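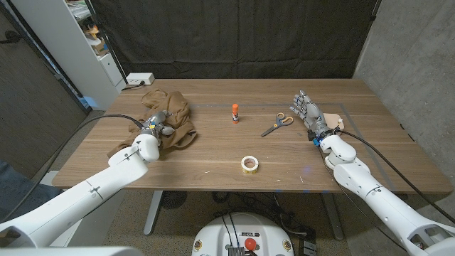 Kylie Wihongi

The returns room at Brodholm is on the ground floor, past the loading dock. Everything that customers send back comes through it: clothes, craft kits, school supplies, small household goods. Each parcel has to be opened, its contents checked, and each item either folded or repacked for resale or sent down the line as waste. Until April that was all done by hand. Now part of the work is done by a two-armed robot at a table of its own.

Jolene Cartwright has worked in returns for most of her adult life and has run the day shift since the firm moved to Rirwood. She was against the robot when it was first talked about.

"I said so in the meeting," she says. "We had already lost the evening shift the year before, and I thought this was the rest of it. Marthinus told me it wasn't, and I told him I would wait and see."

Marthinus Botha is the site manager. He does not claim that the decision had nothing to do with money. The firm handled 1340 returned parcels in its busiest week last year, and he could not find enough people who wanted the job and would stay in it. "We would train somebody and they would be gone by the summer," he says. "The pay isn't bad for round here, but it is dull work and it is hard on the hands."

The system the company settled on is called Rerarance. It is given mixed goods, a few at a time. A blue line of tape on the tabletop shows where things should go. On the morning I visited, the table held a brown cloth, a glue stick, a pair of orange-handled scissors and a roll of tape. The left hand was down on the cloth, which was in a bunch with one flap over the edge of the table. The other hand was open, over on the side where the scissors lay.

Cloth is the hard part, according to Vaughan Ormsby, the technician who looks after the machine. "A glue stick is the same shape every time you see it," he says. "A piece of cloth never is. You drop it twice and you have two different problems." He spends much of his week on fabric and keeps a written log of every fold that has to be done again by a person.

Ormsby used to be a packer. He sat four benches along from Cartwright and went on a course at the Faulkner training centre when the firm asked who was interested. Two others put their names down, and one finished. He is paid more than he was, though he says the difference is smaller than people in the canteen think.

"I miss the talking," he says. "On the bench you can chat all day and your hands get on with it. With this I have to watch. If I look away for five minutes I have missed whatever it was I needed to see."

The red stop button is on the robot's base, and everybody who works in the room has been shown how to use it. Cartwright asked for that. The original plan was to train only Ormsby and the shift supervisors. She also asked for a say in which goods went to the machine and which stayed with her team, and she got that after some argument. Anything stained, torn or smelling of smoke stays on the benches. So does anything with a letter in the parcel.

"People write to us," she says. "They say it was for their mum and she's passed away, or it was for a baby. Somebody should read that."

No one in returns has been made redundant, but two people who left over the summer have not been replaced. Botha says this was always the plan. Cartwright says it was not put to the staff in those words. Both of them told me this separately and neither seemed surprised when I repeated what the other had said.

Lucero Yupanqui is one of the packers still on the benches. She has more of the awkward items now that the simple ones go elsewhere, and she thinks the targets have not caught up with that. "If you take the easy ones away, what is left is slower," she says. "A day of only difficult things is a long day. They are still counting it like before."

Botha accepts the point. The target for a full shift is 101 parcels a head, and he has agreed to look at it again in the new year. He would not say what it might come down to.

Yupanqui does like one thing about the change. Her wrists hurt less. She used to fold for hours at a stretch, and she had been to the doctor about it. "I sleep better," she says. "I would not go back to all the folding. I only want them to count it fairly."

I asked Cartwright whether she was still waiting to see. She said she was. The contract on the machine comes up for review next April, and she has asked to be in the room when it does. She had not had an answer yet.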